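Equipment planning » Questions from buyers
3 comments | 9 shares

Do I need to buy the arm before I plan the cell?

No. At Nandine we ask customers to build the cell in simulation first. The arm, the gripper and the table are tested on the real task, for example picking flat cases and discs, and only after this we write the quote.

How much should I keep for the gripper?

In our quotes for Rumside it was 38 percent of the arm price, fingers and cabling included. Please plan also 2 spare sets of fingers. 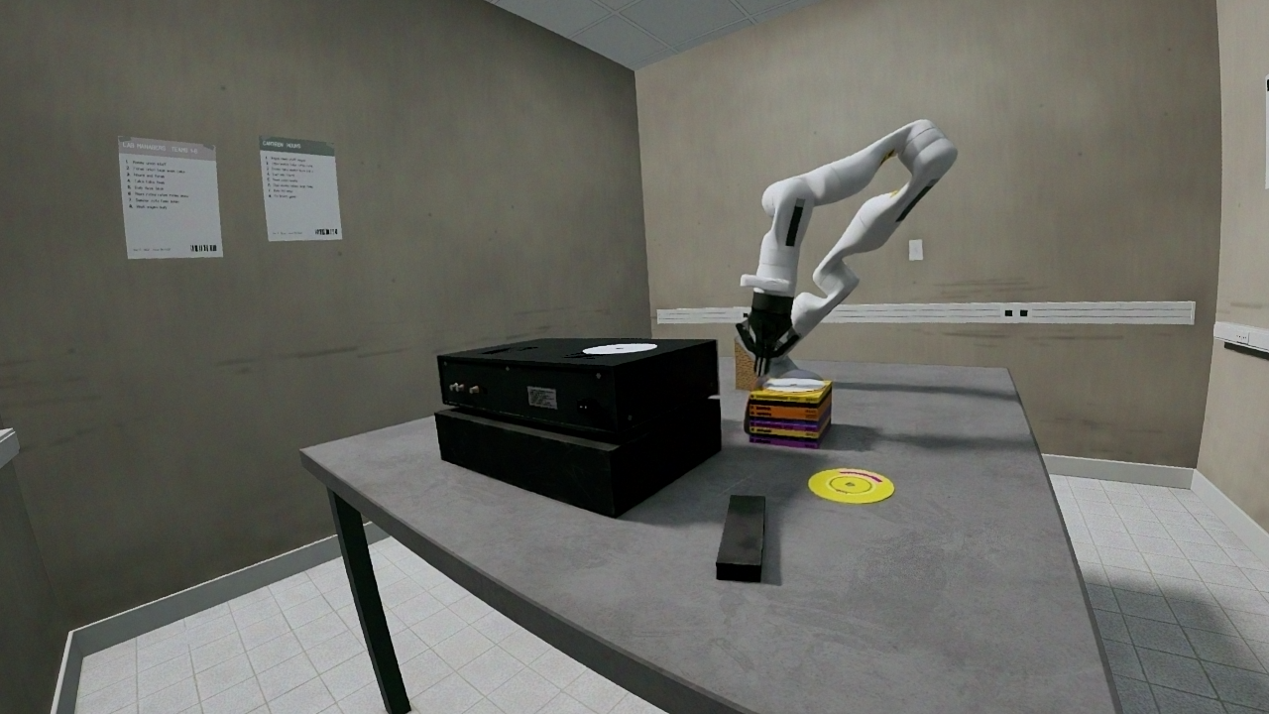 Singhal writes that the percentage was too low for them, and asks if training of the operators can go in the same budget line. We advise a separate line, so that it is not cut when the hardware price goes up.

How long is a quote valid?

It is valid for 4 weeks. For delivery in May, please order 9 weeks before.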